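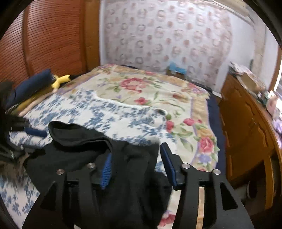 Service Robots > Trials > Progress Reports

Dronder laundry service: second report to the Lerkelden fund
Prepared by Renato Tiongson

Shares 61 | Comments 3

The fund asked whether the Dronder home folding package is worth buying after the trial ends. My answer at this stage is no, though I would let the trial run its course.

Dronder sells the package in two parts. The first is a pair of hand-held grippers, used by a person in the home to record how clothes and bedding are handled. The second is a folding arm trained on those recordings. We have had the first part since February. The second has been promised twice and has not arrived.

Recording is going well enough. We have 358 usable sessions against a target of 2000, and 42 more were thrown out because the garment slipped out of view. Dark clothes are the worst for this. The sales sheet says "any fabric, any room", and I would like to see that line tested before anyone repeats it.

My main doubt is over what we are paying for. The monthly fee covers "model improvement", yet Dronder has shown us no model, improved or otherwise. The one folding clip they sent came from their own workshop and used a single towel on a bare bench. Our homes have soft beds and patterned covers.

Kálmán Vörös has asked them for an unedited run on a shirt. He has also priced the Gona kit, which costs less but leaves the training to us.

Until the arm is delivered I recommend paying for the grippers only and holding back the fee. Sessions will carry on in the Mészáros flats.

Comments (3)

foldsceptic: Same towel clip we were sent. Ask how long it took.

Marta_L: Does the Gona price include spare pads?

K. Vörös: Two pairs. After that you buy them.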